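Gotia Garden Rooms: Questions About the Workshop Tables and the Metal Walls

Page kept by Vitalii Nechyporuk. If your question is not answered, please write to us through the contact form.

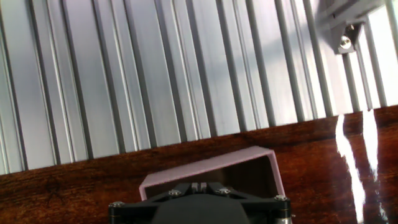
Caring for the table top

What can I use to clean the glossy table?

A soft cloth, a little warm water and one drop of washing-up liquid. Wring the cloth well before you begin. Wipe along the grain, then go over it once more with a dry cloth. Please do not use scouring cream, the green side of a sponge or glass cleaner with ammonia.

There are light stripes on my table when the sun comes in. Is the lacquer damaged?

Most probably not. A high gloss finish gives back every light in the room, and on reddish-brown wood this is very easy to see. Move your head to the side. If the stripe moves with you, it is a reflection. If it stays in the same place, it can be a heat mark or old polish, and you can ask us about it.

Can I order the table in a matt finish?

Yes. The matt version is called Zanach and the gloss version is called Plillolik. The size and the legs are the same. Matt shows fewer fingerprints, but ink goes into it faster, so for drawing and paper work we usually advise gloss.

May I put a hot cup on it?

Please use a mat. The lacquer will stand a warm cup for a short time, but a teapot straight from the kettle can leave a white ring.

How do I stop coloured paper from leaving colour on the wood?

Do not leave it lying on a damp surface. Crêpe paper and cheap card are the worst, and pink and red are the most difficult to remove. If you have a stain already, try a cloth with a small amount of white spirit, first in a corner where it is not seen.

Caring for the ribbed wall

How do I get dust out of the grooves?

With a dry paintbrush, the flat kind you would use for a window frame. Start at the top and go straight down each groove, and put a towel on the table first. Twice a year is enough for most people. A vacuum cleaner with a brush head also works, but go slowly, for the hard edge of the head can scratch.

Should the table touch the wall?

It may stand close, but we recommend a gap of 2 mm. Wood becomes wider in a damp November and narrower in the heating season, and without a gap it will push on the metal. If pencils roll into the gap, we can send you a thin felt strip to close it.

The metal is too bright for me in the afternoon. What can I do?

A simple white roller blind on the window is the cheapest answer. Some customers turn the table so that they sit with the side to the wall. We do not advise painting the ribs, the paint comes off at the edges after one winter.

Can I hang shelves or hooks on the ribs?

Not on the ribs alone. Heavy things must be fixed to the frame of the room. For light things, order our rail set, Hordiienko, which will carry up to 20 kg when it is fitted according to the leaflet.

How tight should bolts on a bracket be?

Firm by hand with a normal spanner, and no more. Check them one month after fitting and then every spring. If a bolt turns without becoming tight, stop and write to us.

Ordering and delivery

How much does a replacement table top cost?

The standard size is 417 euros in either finish, with delivery included. A made-to-measure top takes longer and we send you a price after we have your measurements.

Can you repair a scratch at my home?

Pylyp Romaniuk makes home visits for gloss tops if you live within nearly 100 km of the workshop. Small scratches he can usually polish away in one visit. For deep ones the top has to come to us, and you will be without the table for two weeks.

Do you take back the old top?

Yes, if you tell us when you order. Please take everything off it before the driver arrives and unscrew it from the legs.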